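Workshop notebook - Dremthorpe returns bench, arm cell 4
Tuesday, started 07:40

Carried over from last entry: shift pattern for the returns bench once the arm takes the first sort. Operations want a figure for how many people the bench needs. I do not have one yet and have said so. What I have is the log from the manual bench for August and the trial runs to date, and the two do not measure the same thing. The manual log records totes closed. The arm log records picks attempted. Glenys Humphreys is going to add a pick tally to the manual sheet for one week so that there is something to compare.

August, manual bench: 897 totes closed. No breakdown by item type. The old Verora sheets had a column for it but it was dropped when the bench moved.

Setup this morning. Speed limit held at 50 per cent of the programmed value, same as last time. Wrist cable checked for rubbing along the forearm, none found. Checked the finger bolts, all tight. Gripper force left at the value from the Clundari job and not changed between items. I would like to change it per item eventually, but the item list has to be stable first.

Item set is mixed on purpose. Returns come in mixed and the bench staff deal with them in whatever order they arrive, so a tray of identical cartons would tell us very little.

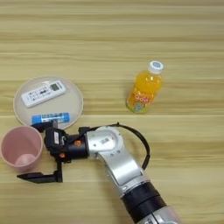 Grasp order is the question I keep coming back to. The Lozano planner scores each item by clearance and takes the highest score first, and the people on the bench do not work like that. Glenys takes whatever is most likely to fall over, gets it out of the way, then clears the flat items. With the bottle of orange drink standing on bare wood well clear of the plate, the two methods would pick the same thing, so a layout like this does not separate them. The remote lying diagonally over the upper part of the plate is a harder case, as the wrist has to turn to meet it and the planner gives no cost to wrist rotation. Have asked for a rotation term to be added. Until then the order is set by hand in the job file.

Notes on lifting things out of a plate or shallow tray:
Rim height matters more than I had allowed for. The approach height in the job file is measured from the table, so anything inside a rim needs an offset.
Offset now entered per container. Must be re-entered if the container is swapped. This will be forgotten by somebody, probably me, so it goes on the start-up card.
Small items parallel to the near rim are to be approached from above, with the fingers across the short side.

Break 10:15. Talked to the bench staff about the handover screen. Main complaint is that it says FAULT for everything, including a planned pause. They stop what they are doing and walk over, and there is nothing for them to do when they get there. Agreed to split it into three messages: paused, needs a hand, stopped. Wording to be theirs. Sound only on the last two.

Second point from the same conversation, and one I had not considered. On the manual bench the person who sorts also inspects. They notice a split seam or a missing cap as they handle the item and put it to one side. If the arm does the first sort, the first person to handle the item is the one at packing, and they are not paid or trained at the inspection grade. Either packing is regraded or inspection becomes a station of its own. Not a decision for this notebook, but it needs to go in the report before the staffing figure does. Glenys will write that section.

Upright containers. Tall items to be gripped on the lower half of the body and never by the cap. Caps vary and we do not know how well any of them have been done up by the customer.

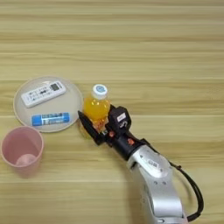
Orange drink bottle in the gripper, held upright beside the plate. Remote and glue stick on the plate, pink cup below it.

Clearance between the left finger and the plate rim is small in this position. I would not run it above the present speed limit. Options are to approach from the other side or to leave the bottle until the plate has been moved. The second is simpler but goes against the way the bench works, and I would sooner match the bench where we can. Will try the approach change first.

Soft-walled bottles also want a lower grip force than the Clundari value. Suggested starting point is 70 per cent of it. To be tried with a capped bottle of water and a tray underneath before anything sticky.

To do
Rotation term - chase the planner people.
Three-message screen, wording from the bench.
Container offset on start-up card.
Tally column on the manual sheet, Glenys.
Ask operations to hold the staffing figure until the inspection section is written.
Order spare finger pads, down to the last pair.

Arm parked and powered down 16:20. Key back in the cabinet.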